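Loose Blocks and a Plain Board: Setting Out Shapes at Hestero

By Si-woo Cho
1 Sep 2018

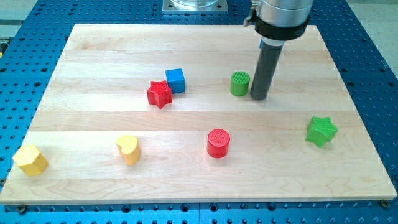

Blocks on the maple-colored board, among them a blue cube, a red star and a green cylinder.

Poonam Chauhan keeps her work surfaces dull on purpose. The board she uses for most layouts at Hestero is pale wood made of several long planks, and it lies flat on a perforated blue metal table. There is no printed grid on it and no marked home for any piece.

"People ask for lines," she said. "If you print lines, everyone puts the pieces on the lines. Then you have tested one layout many times."

Chauhan designs block sets and the layouts used to check them. She came to the work from packaging at Dramell, where she spent 2 years on molded trays, and she still talks about objects in terms of how they rest. A cube has six equivalent faces and is stable on any of them. A cylinder is stable on its ends and rolls on its side. A star cut as a thick prism sits well on its flat face and badly on its points.

"The star is the piece I would keep if I could keep only one," she said. "It has inside corners. Most shapes in a cheap set are convex, so you learn very little about edges from them."

The color of the board was settled in January, after a comparison with a darker one. Kamrul Gunawardena, who looks after materials, argued for the pale surface. Blue and green pieces had been hard to separate from their own shadows on the dark wood, he said, and the grain was uneven enough to pull the eye.

"On a light board the shadow is gray and soft, and the block keeps its outline," Gunawardena said. "You still get seams between the planks. I don't mind seams. A kitchen table has seams."

The blocks are bought in lots of 2,000 from Gruvico and sorted by hand. Of the last lot, 697 pieces were set aside, most of them for small defects at the corners. Gunawardena does not consider that a high figure for painted stock. Pieces with a chipped edge go into a separate bin and are used for practice layouts.

Texture gets less attention than color, and both of them think it should get more. The green cylinder has a fine grid pattern on its top face. Chauhan likes that a patterned face can be told from a plain one at a glance, which helps when a layout has to be put back the way it was.

Spacing is the part she spends longest on. She wants some pieces nearly touching and others with open wood between them, in the same layout. A red star close to a blue cube is a harder arrangement than either piece alone – the two outlines run together from certain angles.

"Even spacing looks tidy and is almost useless to me," she said. "Children don't leave blocks evenly spaced."

A written layout sheet goes with each arrangement. It lists shape, color, resting face and nearest neighbor, in that order. Distances are left off. Chauhan tried including them for a time and found that the sheets took 17 minutes to fill in, so she cut the column.

The next change will be to the board itself. Gunawardena has asked for a second one in the same wood with a matte finish, and he expects to use the two in turn.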